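Minutes - Data Collection Working Group, Pimia project
Posted in May by Vlastimil Baláž

We use cookies to remember your settings. Accept / Manage

The meeting opened at 10. Minutes of the last meeting were approved with one spelling fix.

1. Simulated episodes. The Prerno batch stands at 27 accepted episodes out of a target of 50. Six more are waiting for review. Episodes where the arm stops short will be kept in a separate folder and left out of training for now.

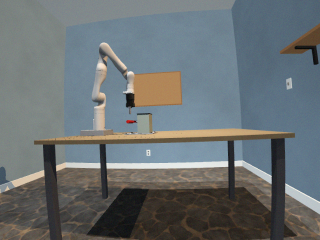

2. Scene variation. Maes asked for more changes between episodes. Agreed to vary the wall color first, then the floor. The red handle on the side of the box stays in every version, as the task text refers to it. The corkboard on the back wall may be moved or removed - Vlastimil to try both. The specks on the tabletop stay on for half of the new episodes.

3. Labels. Stesach will send a shorter list of task sentences. Old labels will not be rewritten until the list is approved.

4. Next steps. Vlastimil to run 10 test episodes with the new walls before the full batch is started.

Meeting closed at 11:15.

Comments (3)

tk_lab: Is the separate folder on the shared drive or the old server?

Vlastimil Baláž: Shared drive, under Prerno.

mor: Item 3, please add me to the mail.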